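Lasitz table

A Lasitz table is a table covered in felt and used for sorting mixed household goods before they are put away. The name is also given to the sorting method itself, in which the contents of a cupboard, drawer or shopping bag are laid out singly on the cloth, grouped by kind and returned to storage. The term is used mainly by household organisers and in home economics teaching.

Name

The table is named after Lasitz, a maker of card tables whose folding model was sold with a fixed felt top. The model was bought second-hand by the organisers Fathima Mondal and Jahangir Kodikara, who used it for clearing kitchen drawers and later described the practice in a short manual, Cutum. The manual uses the spelling "Lasitz-table" throughout. The hyphen has since been dropped.

Surface

The covering is normally a wool or wool-blend felt, glued at the edges or held by a batten. Acrylic craft felt is cheaper but forms pills sooner and tends to slide unless it is fixed down. Thicknesses of 3 mm and under are usual.

Dark green is the common colour, taken over from card and billiard tables. Felt stops round objects from rolling, softens the noise of hard ones and does not scratch clear plastic. It also holds lint, crumbs and pale fibres, which show more on dark cloth than on light. The nap changes shade according to the direction in which it was last brushed, so that a cloth of one colour may look patchy under a single lamp. Brushing in one direction before use reduces the effect.

Felt is not suitable for wet goods. Washed fruit and vegetables are dried first or placed on a tray.

Sorting

Goods are divided at the table into two classes, loose and cased.

Loose goods have no packaging, or have been taken out of it. Whole citrus fruit, bulbs of garlic, corks and balls of string belong here. Citrus fruits are laid on their side with the stem end facing the sorter, a habit recorded in Cutum without explanation and not followed by later writers.

Cased goods are kept in a box, tin or sleeve that is stored along with them. Frosted and clear plastic cases are stood upright where their base allows. A label that can be read through the wall of a case is left in place - one on the outside may be removed if the contents are plain to see.
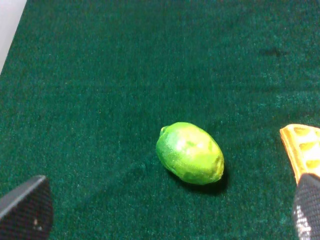
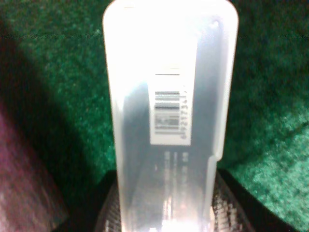
Loose and cased goods: a lime on dark green felt (first); a translucent plastic case with a barcode label showing through its wall (second).

Barcode labels are of little use in the home, though Lutfa Wijesinghe recommends keeping them on cased goods that may be returned to a shop. Her own household list, printed as an appendix to the second edition of Cutum, runs to 1,413 entries and gives the product number where one was legible.

Limits on use

The manual advises no more than 16 objects on the cloth at one time, and 12 where the table is narrow. Above this number the groups run into one another and the sorter begins to stack. Atieno Mwaipopo has criticised the limit as too low for tools and stationery, and gives no fixed figure in her own teaching notes.

Care

The cloth is vacuumed with a soft brush head or gone over with a lint roller. Citrus oil from damaged peel leaves a dull mark, which is blotted with a dry cloth and then dabbed with weak soap solution. Rubbing flattens the nap.

See also

Baize
Card table
Drawer divider
Household inventory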